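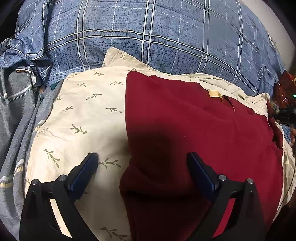 Stano Bedding is a set of demonstrations for training manipulation policies on soft household cloth, recorded in bedrooms with a hand-held two-finger gripper. Each demonstration is one person doing one short task on or beside a bed, with the camera fixed to the gripper body so that both fingers stay in view. Beds were left as they were found. A typical view has a dark red cloth between the fingertips, crumpled cream fabric with a small green sprig print under it, and blue plaid bedding behind, so the target has to be separated from other cloth on every side. Policies trained on a single cloth laid on a plain table did badly on this kind of background in our earlier work, and the set was recorded to address that.

This file covers version 2 of the set. Version 1 was internal and should not be used for comparison, as its gripper width signal was logged with the wrong sign for part of the recording.

Contact and upkeep
Maintainer: Jirayu Wiriya
Recording protocol: Lise MacLeod
Calibration and time alignment: Ilari Toivonen
Annotation: Annelies Nijs, Jasper Verbeke
Last revised: 02/02/2023

Contents
The release holds 1632 demonstrations. Of these, 800 are single-grasp tasks and the remainder are multi-step tasks. Every demonstration has a video stream, a gripper pose track, a gripper width track, a task label and a free-text instruction. A demonstration begins with the gripper open and clear of the cloth, and ends when the operator has released the cloth and backed off.

Task labels
pick_edge: grasp the cloth by a free edge and lift until it hangs clear of the bed.
pick_fold: grasp a raised fold away from any edge and lift.
drag: move the cloth across the bed without lifting it fully.
fold_half: bring one edge over to meet the opposite edge.
uncover: pull the top cloth away so that a named cloth beneath it is exposed.
to_bin: lift the cloth and drop it in an open container on the floor.

pick_edge, pick_fold and drag count as single-grasp. The other three are multi-step, and may contain several grasps. Regrasps are kept. If the operator missed, closed on nothing and tried again, that is in the recording and is flagged in the events file.

Target cloths
Targets are ordinary items: T-shirts, sweatshirts, hand towels, tea towels, pillowcases and trousers. The class given in the metadata was entered by the operator at recording time. Annotators working from video alone could not always tell a folded sweatshirt from a towel, and were told to mark "cloth, unclear" in that case. Both fields are provided: target_class_operator and target_class_video. They disagree often enough that we suggest training on the instruction text or on target_class_video, and keeping the operator's label for analysis.

Recording protocol
1. The operator starts the recorder and shows the calibration board to the camera.
2. The gripper is opened fully and closed fully, twice. These cycles are used to set the width scale and are trimmed from the released clips.
3. The operator reads the instruction aloud. Audio is not released; the text is.
4. The task is carried out with one hand on the gripper. The other hand stays behind the camera.
5. The operator places the gripper in the dock between demonstrations. The cloth is not smoothed or laid out again unless the session sheet asks for it.

Operators were asked to move at a steady pace and to avoid turning the wrist faster than they would when pouring a drink. Clips longer than 90 seconds were rejected at import. Each operator did five practice runs per task before anything was kept.

Hardware
The gripper is the Flustard hand-held unit, revision C. Two rigid black plastic fingers are driven from a trigger through a pinned linkage, and each finger carries a flat rectangular pad at its tip. The pads face each other and are replaceable. Worn pads slip on smooth cotton, and they were changed whenever the operator reported slipping. Pad changes are listed in sessions.csv.

The camera has a wide-angle lens and sits behind the fingers. Expect dark corners and strong curvature of straight lines near the borders; checked and striped bedding makes this obvious. Raw frames are supplied as recorded, with the lens model in calib.json. We do not ship undistorted frames. Undistorting crops away part of the fingers at wide opening, and the finger positions are useful to the policy.

Pose comes from visual-inertial tracking run offline with the Dirkberg tracker. Width comes from the encoder on the trigger shaft.

Files
demos/<id>/video.mp4 – raw video
demos/<id>/pose.csv – timestamp, position, orientation as quaternion (w first)
demos/<id>/width.csv – timestamp, opening in metres between pad faces
demos/<id>/events.json – grasp, release, regrasp, slip, contact with bed
demos/<id>/meta.json – task, instruction, target classes, session id
sessions.csv – one row per session: room id, operator id, pad changes, notes
calib.json – lens model and camera-to-gripper transform, per unit
splits/ – train, validation and test lists

Poses are given in a frame fixed at the first video frame of each demonstration. There is no shared room frame. If you need relative actions, take differences of poses in the current gripper frame; the loader does this with the option relative=true.

Splits
Splits are made by room. No room in the test list appears in training or validation. Operators do overlap, as there were too few of them to hold any out. If you report results, use the test list as given and say whether regrasps were kept or cut.

Annotation
Events were proposed by a script from the width track and then checked by hand. A grasp is marked at the first frame where the pads stop closing with cloth between them. On thick items this is clear. On thin cotton the pads close almost fully and the mark may be several frames late. Slips were marked by eye and are the least reliable event type. Annelies Nijs and Jasper Verbeke each checked half of the data, with a shared subset for agreement. Disagreements on the shared subset were settled jointly and the final marks are the only ones released.

Known problems
- Tracking drift. When the camera is close to a bulky duvet, most of the view is soft cloth that moves when touched, and the tracker can take that movement for motion of the gripper. Affected clips have pose_quality set to "low". Leave them out for a first run.
- Occlusion. During fold_half the lifted cloth may cover the whole view. Pose in these stretches is carried by the inertial unit alone.
- Clutter. Cables, wrappers, chargers and similar small items were left on or beside many beds. They are not annotated. No instruction refers to them, but a policy may still react to them.
- Contact with the bed. Pads often touch the target before the grasp begins. The contact event covers the bed surface only and should not be read as first contact with the target.
- Lighting. Most rooms were recorded under ceiling lights. Daylight is under-represented, and there are no recordings in near darkness.
- Colour. Dark targets on dark bedding are rare. Results on such pairs should be treated with care.

Intended use
The set is meant for imitation learning of cloth manipulation with a parallel or near-parallel gripper, and for testing grasp point prediction in clutter. It holds no force data. It is unsuitable for learning how hard to grip, and we advise a fixed force limit on any robot that runs a policy trained on it. It should not be used to train systems that work on a bed with a person in it. No such case was recorded.

Consent and privacy
Rooms were recorded with the written consent of the people living in them. Frames showing faces, letters, screens with legible content or medicine labels were removed, and the whole demonstration was dropped if the removal left a gap inside a grasp. Room ids are random and sessions.csv holds no addresses. Requests for removal go to the maintainer and are applied at the next release.

Loading
The reference loader is in tools/load_demo.py. It resamples pose and width to the video timestamps by interpolation and returns arrays of equal length. The Verschueren training scripts read the same layout and need no conversion, provided that the quaternion order is set to w first. The default there is w last, and a wrong setting gives no error.

Changes from version 1
- Width sign corrected and all width tracks exported again.
- uncover added as a task.
- Splits changed from random to by room.
- target_class_video added.
- Clips with a failed calibration board removed.

Planned for March
- A second set of lens calibrations for units whose camera was remounted.
- Segmentation masks for the target cloth at the first frame and at each grasp.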